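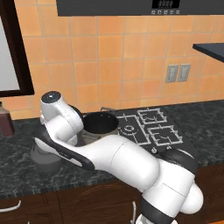 시뮬레이션에서 통과한 동작을 실물 팔에 바로 올려도 되는가?
우리 반 규칙으로는 속도를 낮춘 시험 동작을 먼저 돌리고, 비상정지 담당이 옆에 선 상태에서만 올린다. 시뮬레이션 통과는 신청 조건이고 실행 허가는 따로 받는다.

작업 노트, 3월
로봇 조작 수업 프로젝트, 주방 과제 Stirkeo 조

오후 1시 20분 시작. 지난번에 쓰다 만 부분부터 이어서 적는다. 조리대 장면에서 팔 자세를 다시 잡는 작업이고, 목표는 용기 위로 접근하는 구간에서 경로 계획이 실패하는 비율을 줄이는 것이다. 집는 동작은 이번 범위에 넣지 않았다. 그건 Lozano 조와 합의한 다음에 한다.

장면 파일은 공용 폴더에 있는 것을 그대로 썼다. 화강암 무늬 조리대에 검은 냄비와 가스레인지가 있고 왼쪽에 회색 원통형 용기가 놓인 배치다. 가구 위치는 건드리지 않았다. 조마다 결과를 비교해야 하므로 배치를 바꿀 때는 반드시 새 이름으로 저장할 것. 지난주에 원본이 덮어써져서 되돌리는 데 한 시간 가까이 걸렸다.

경로 계획기는 우리가 만든 Tetow를 쓴다. 설정값은 전과 같고 충돌 여유 거리만 늘렸다. 늘리기 전에는 앞팔이 냄비 테두리를 스치는 경로가 나와도 통과로 기록되고 있었다. 로그에는 성공이라고 찍히는데 재생해 보면 형상이 겹친다. 원인은 냄비의 충돌 모델이 보이는 모양보다 작게 잡혀 있던 것. 모델을 새로 만들었고, 안쪽이 뚫린 모양 대신 꽉 찬 원기둥으로 단순화했다. 냄비 안에 뭔가를 넣는 과제로 가면 이 모델은 못 쓴다. 그때 다시 바꿔야 하니 설정 파일 주석에도 남겨 두었다.

오후 2시쯤부터 묶음 실행. 시작 자세를 조금씩 흔들어 가며 에피소드 84개를 돌렸다. 도는 동안 지켜본 것:

팔꿈치가 오른쪽 아래에 있고 앞팔이 조리대를 가로질러 왼쪽으로 뻗는 자세에서는 목표 위치까지 가는 데 문제가 없었다. 접근 방향을 세로에 가깝게 강제하면 손목 쪽에서 해를 못 찾는 경우가 생긴다. 조금 기울어진 접근을 허용하니 대부분 풀렸다. 허용 각도를 얼마로 둘지는 아직 정하지 않았다. 너무 넓히면 나중에 집는 동작에서 손해를 볼 것 같다.

팔꿈치를 위로 든 시작 자세에서는 레인지 위쪽 후드 또는 전자레인지가 걸린다. 계획기가 후드를 피하려고 멀리 돌아가고, 시간 제한에 걸려서 실패로 끝난다. 실패 기록을 열어 보면 거의 이 유형이다. 시작 자세 표본에서 팔꿈치 높이에 상한을 두는 방법과, 시간 제한을 늘리는 방법이 있는데 조에서 의견이 갈렸다. 나는 상한을 두는 쪽이다. 실물 작업대에도 위에 선반이 있어서 어차피 그 자세는 쓸 수 없다. 반대 의견은 표본을 좁히면 평가가 쉬워져서 다른 조와 비교가 안 된다는 것이고, 맞는 말이라 결론을 미뤘다. 일단 두 가지 설정을 모두 저장해 두었다.

중간에 한 번 멈춤. 화면 갱신이 느려져서 렌더링 창을 닫고 돌렸더니 빨라졌다. 앞으로 묶음 실행은 창 없이 하고, 확인이 필요한 에피소드만 골라 재생하기로. 재생할 때는 난수 시드를 꼭 같이 넣어야 한다. 시드를 빼고 재생해서 엉뚱한 경로를 놓고 한참 이야기한 적이 있다.

카메라 위치에 대한 메모. 지금 시점에서는 앞팔이 냄비 일부를 가린다. 나중에 영상으로 물체 위치를 추정하려면 이 가림이 문제가 된다. 시점을 더 높이거나 반대쪽에 보조 카메라를 두는 안이 나왔는데, 보조 카메라를 추가하면 Villier 쪽 데이터 형식에 맞춰 둔 저장 스크립트를 고쳐야 한다. 스크립트는 카메라가 하나라고 가정하고 짠 부분이 여러 군데 있다. 고치는 일은 내가 맡겠다고 했지만 이번 달 안에 끝낼 자신은 없다. 높이는 안부터 시험해 본다.

오후 4시 조금 전, Lozano 조에서 와서 같이 봤다. 그쪽은 같은 장면에서 손잡이 당기기를 하고 있어서 아래 수납장에 관심이 있다. 우리 팔 베이스 위치를 그대로 쓰면 팔이 수납장 앞을 막아서 당길 공간이 부족하다고 한다. 베이스를 옆으로 옮긴 설정을 받아서 우리 경로도 돌려 봤는데, 짧게 확인한 정도라 수치로 적을 것은 없다. 느낌으로는 용기까지의 도달 거리가 빠듯하다. 다음에 제대로 묶음으로 돌려서 비교할 것.

실물 실험 신청 건. 작업대 사용은 조마다 2시간씩이고 준비와 정리도 그 안에 포함이다. 그리퍼 교체까지 하려면 모자란다. 우리는 그리퍼를 바꾸지 않는 동작만 신청하기로 했다. 신청서에는 최대 속도, 작업 영역, 비상정지 담당을 적어야 하고 담당은 키보드를 잡은 사람이 겸할 수 없다. 지난번 신청서는 작업 영역 칸이 비어서 돌아왔으니 이번에는 조리대 도면 위에 영역을 그려서 붙인다.

로그 정리 방식도 바꿨다. 전에는 실행할 때마다 폴더 이름을 손으로 지었는데 서로 다르게 지어서 찾기가 어려웠다. 이제 설정 파일 이름과 실행 시각이 자동으로 붙는다. 옛날 폴더는 그대로 두고 목록만 만들었다. 지우지 말 것, 중간 보고서 그림 일부가 거기 있는 기록에서 나왔다.

남은 일
팔꿈치 높이 상한을 둘지 조 회의에서 정하기
접근 각도 허용 범위를 바꿔 가며 다시 돌리기
카메라를 높인 시점에서 냄비가 얼마나 가려지는지 확인
Lozano 조 베이스 설정으로 전체 묶음 실행
저장 스크립트에서 카메라 하나로 고정된 부분 찾아 표시해 두기
실물 신청서 작업 영역 도면

오후 5시 반 종료. 실행 기록은 공용 폴더에 올렸고, Tetow 변경분은 아직 병합하지 않았다. 다른 조에서 받아 쓰기 전에 충돌 모델 바뀐 것부터 알려야 한다.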